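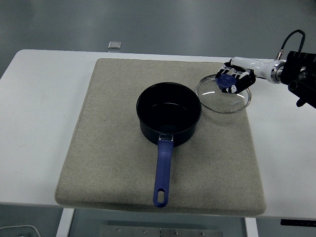

Looking after non-stick pans

Household tips – Kitchen
Updated 14 October 2021

Most non-stick pans are thrown out long before they need to be. The coating goes patchy, eggs start to catch, and the pan ends up at the tip. A lot of that wear comes from a few habits at the hob and the sink, and they are easy to change.

Before first use

Take off all the labels and wash the pan in warm water with a little washing-up liquid. Rinse and dry it. Put half a teaspoon of sunflower or rapeseed oil on a piece of kitchen paper and wipe it over the inside, then wipe off the excess. Repeat this every couple of months, or whenever food begins to stick.

Heat

Use low to medium heat for nearly everything. Non-stick surfaces do not need a fierce flame, and an empty pan left on a high ring can overheat in a few minutes. Put the oil, butter, water or milk in before you turn the ring on.

Match the ring to the base. On gas, the flame should stay under the pan and not lick up the sides, where it scorches the outside and softens plastic handles. On an electric hob, a small saucepan on the large ring has the same trouble.

For searing steak or anything else that wants real heat, use cast iron or stainless steel.

Fats and sprays

Aerosol cooking sprays leave a sticky film that bakes on and is hard to remove, particularly around the sides where there is less food to lift it. Ordinary oil on kitchen paper does the job. Butter is fine as long as it isn't left to burn.

Utensils

Wood, silicone and nylon are all suitable. Throw away nylon spatulas once the edge has melted or gone ragged, as the rough edge will scratch. Don't cut food up in the pan, and don't use a hand whisk made of bare wire for sauces. A silicone-coated one costs very little more. Stick blenders are best kept for a jug.

Washing

Let the pan cool before it goes anywhere near water. Cold water in a hot pan can warp the base, and a warped pan will rock on a flat hob for the rest of its life.

Wash by hand with a soft sponge. Many pans are sold as dishwasher safe, but the tablets are harsh and the finish dulls sooner. If you do use the machine, keep the pan on the lower rack away from the cutlery basket.

For burnt-on milk or porridge, cover the bottom with warm water, add a tablespoon of bicarbonate of soda and simmer gently for ten minutes. Leave it to cool and wipe out with the sponge. Stubborn patches may need a second go. Scouring powder and wire wool should stay in the cupboard.

Brown marks on the outside can be treated with a paste of bicarbonate and water, left on for half an hour. Go lightly on painted or coloured finishes.

Loose handles

Check the screw where the handle meets the pan now and then – twice a year is enough. Tighten it until it is firm and stop there. If it works loose again within a week or so, the thread is probably worn and the pan should not be used for hot liquids until it has been put right. Some makers sell spare handles, so look for a model number on the base before you give up on it.

Storage

Hang pans up if you have the wall space. If they have to be stacked, put something soft between each one: a folded tea towel, a circle of felt or a couple of sheets of kitchen paper. Make sure they are fully dry first. Store lids separately, on their edge in a rack or in a deep drawer.

Leftovers should go into a lidded tub once they have cooled. Acidic food such as tomato sauce or stewed rhubarb is not good for the surface if it sits overnight.

When to replace

Light surface marks and some fading are normal. Replace the pan if the coating is flaking or peeling, if bare metal shows through, or if the base no longer sits flat. Ask at your local recycling centre about the scrap metal skip. Old pans don't usually go in the kerbside box.

From our readers

"I keep one small pan for milk and porridge and nothing else. It has lasted far better than the ones that get used for frying onions." – Rajkumari Sandhu

"Felt placemats from a charity shop, cut into quarters, make good pan protectors. They go through the wash at 30." – Ravindra Chaudhary

See also: Descaling a kettle, Sharpening kitchen knives, Cleaning oven shelves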